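Femcombe Chamber Players, players' meeting, February, upstairs at the Brosberg hall

I'm taking minutes again (my turn came around fast!), so forgive the spelling of anything Italian. We started at 7 and most of the winds were there, plus the whole cello section and both percussionists. Apologies came in from the horns, who had a pit job. Last month's minutes were accepted after I fixed the bit where I had us playing the serenade in the wrong key.

Spring program. We went back and forth on this for a good while. Everyone wants to keep the wind serenade, and nobody spoke up for the overture, so the overture is out. That leaves a gap before intermission. Ivia, the new piece for flute, viola and strings, was played through once in rehearsal and I thought it came off well, though the violas say the second movement sits badly under the hand and they'd like fingerings from the composer. Agreed: Ivia goes in before intermission, and the serenade closes. If the parts aren't cleaned up by the first rehearsal in March we go back to the suite we did in the fall.

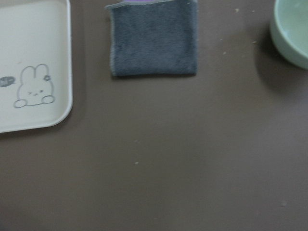

Parts and the library. The rental set for the serenade runs 38 pages in the first oboe alone and somebody has marked it up in ink, which the hire people charge for. Please, please use soft pencil. We also talked about how the parts get handed out, because the pile on the piano lid isn't working and two bassoon parts went home with the wrong person. I suggested a shallow tray for each section, a plain white one with a bit of a rim like the one on the brown tabletop, so the sheets don't slide off when people come through with cases. The cellos would like theirs labeled in big letters. Fine by me. I'll pick them up before the next rehearsal and put them by the door. Bowings for Ivia will be copied into the second violin and viola parts by the section leaders, and the bass part needs a page turn fixed at letter G.

Money. We have 2,000 in the account after the winter concert, which is better than I expected. Hall rent and the hire of parts come out of that. The percussion asked again about the timpani. We can keep borrowing the pair from the school or rent a set of 3 for the concert, and the serenade doesn't use them at all, so this is only for Ivia. Left open until we know whether the school pair will hold the low D — last time it sagged during the slow movement and I could hear it from the back desk.

The Mousavi workshop. Mousavi has offered us a Saturday-style day on ensemble tuning, winds in the morning and strings after lunch, with everybody together for the last hour. 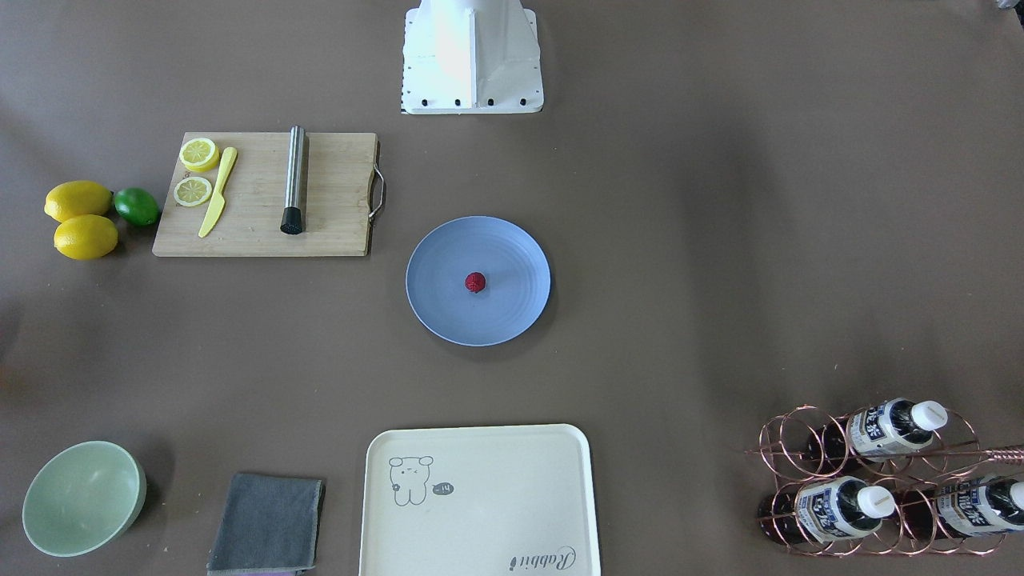 A note from the second clarinet, read out at the table, said that mornings are hopeless for anyone with students, and could the winds and strings swap? She'd also like the tuning to be done on the actual serenade and not on chorales, and she asked if the E-flat players could have a few minutes on their own. I think all of that is reasonable. The strings grumbled a little about an early start and then said yes, so I'll write to Mousavi with the new order.

Seating. We're trying the violas on the outside for Ivia and the cellos inside. The cellos asked for it to be noted that they aren't thrilled. Noted! We'll play it both ways at the next rehearsal and whoever is free can sit out front and listen.

Any other business. The music stand lights need new batteries. The hall door sticks, so push hard. The A from the oboe is still the A, even when the piano disagrees.

We finished a little after 9. Next meeting in March, same room, and the flutes are doing the minutes.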